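Gallery: the Mavateck two-arm assembly service

Mavateck hires out a pair of robot arms, set up and programmed for a customer's own product, for jobs that normally need two hands. The service went on offer on June 2, 2023. This page goes with our longer review and covers fabric-and-tube goods: fold-up shelving, small canopies, covers on frames.

Customers send in 15 sets of parts and a copy of the instruction sheet. Mavateck works out which steps the arms can take on and which are better left to a person, then quotes for the lot. Our quote came back in five working days and ran to four pages, most of it on how the parts should be packed for sending.

Cloth on a frame is the awkward part of this work. A tube keeps its shape when it is picked up and a sheet of cloth does not, so the arms have to share the job — one keeps hold of the fabric while the other deals with the pole.

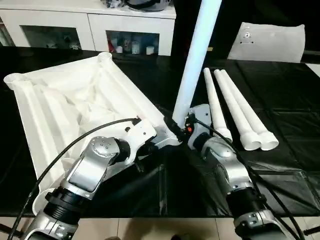
Can the arms be hired without the programming?
Only by customers who have already had one job set up by Mavateck. Everyone else takes the full service the first time, and can go over to plain hire after that at the lower day rate.

One arm on the white fabric structure, the other gripping a long white pole at its lower end. Three more white tubes lie on the black table cover, each with a wider collar at one end.

The grippers are fitted to suit the job and are included in the price. Spare pads are extra. We were also offered the Culedar cable kit, which keeps the leads closer to the arms, and turned it down for a short hire. Anyone keeping the arms for a month or more should ask for it.

Power is from an ordinary wall socket. The control box is noisy when the fan comes on and the lead to it could be longer. Setting the box up took most of a morning, chiefly because the printed guide still had the old menu names in it.

Onishi runs a similar service with a single arm and a clamp. It costs less and is good enough for flat goods or anything rigid. For poles that go into fabric sleeves we would pay for the second arm.

Related
Onishi single-arm hire: prices and limits
Culedar cable kit fitted and tested
Stamerico bench feeders, second look
Packing parts for a trial run

Filed under: Robots for hire / Assembly / Galleries

© Stamerico Reviews | Contact the desk | Back to top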